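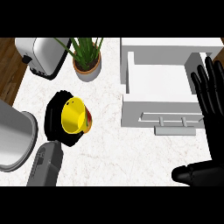
Skonidside is a small company that builds practice kitchens for robots with two hands. Our main product is called Jullik, and it is a set of simulated rooms, objects and household tasks which a customer can run on their own computers, before they let a real machine near a real cup. We began with kitchens and we have mostly stayed with them. A kitchen asks for many different kinds of grip in a small space: a yellow cup must be held around its body while the other hand goes for the bar handle of a drawer, and a toaster and a plant are standing behind, where a careless elbow can find them. Our customers tell us that the second hand is where most of their trouble starts, so this is where we put most of our hours.

## How we started

The company was founded in Prurusberg by Ashwin Thampi, who before that had spent seven years repairing packing machines. He was asked by a former customer to test whether a two-handed robot could put away dishes. There was no good place to test it. The robot had one kitchen, the kitchen had one drawer, and after the first month the drawer did not close anymore. Ashwin made a copy of the drawer in simulation during his evenings, then the counter under it, and then he noticed that he was enjoying the copy more than the repair work.

We are still not many. We work on the second floor above a shop for bicycle parts, and we have a real kitchen in the back room, which is also the one where we cook lunch. When something in Jullik feels wrong to us, we go there and open the same kind of drawer by hand until we can say what is different. Usually it is the friction of the rails.

## What you receive

A Jullik license contains 49 rooms and 38 tasks. Each task comes with a starting position, a written goal and a check that decides if the goal was reached. The checks are plain text files and you can change them. Some customers are stricter than we are, and one of them does not accept a cup as delivered if it has rolled after it was let go. We think this is a fair rule and we have since added it as an option.

The rooms can be varied in the following ways:

- surface of the counter and the floor
- position and angle of the loose objects
- weight and friction of everything that can be gripped
- stiffness of drawers and doors
- direction and strength of the light
- height of the viewpoint, from the robot's head up to straight above the counter

You can bring your own robot model. If it has hands with fingers, we ask you to send us the joint limits first. We check them by hand, and this takes about 3 working days. For simple two-finger grippers you don't need to wait for us.

## Ajayi, our support service

Some teams want only the software. Others want somebody to look at their results with them, and for these we have a service with the name Ajayi. You send us the recordings of your failed attempts and one of our engineers watches them together with you on a call. We look only at the failures, and we write down for each one in which moment it began, which is often much earlier than the moment when the object falls. You receive these notes the next morning. Ajayi is paid by the hour and there is no minimum.

## What we don't offer

We don't sell robots, and we don't train the control software for you. We also don't simulate liquids at this time. We tried it last April with a pot of soup, and the result was slow and did not look like soup. If your task is to pour, we will tell you so in the first call and recommend that you look at other suppliers.

A good result in Jullik is also not a promise for the real kitchen. We ask each new customer to choose three tasks and to run them in both places in the first weeks, so that they know how large the difference is for their own machine. Please share these numbers with us if you are allowed to. They go directly into the next version.

## Visiting and writing to us

Visitors are welcome in Prurusberg if they write some days before. The entrance is from the yard, and the bell says Skonidside in quite small letters. Students can ask for a license without payment for the length of their thesis; a short letter from the supervisor is enough.

Prices and license terms on this page were last checked on 8th February.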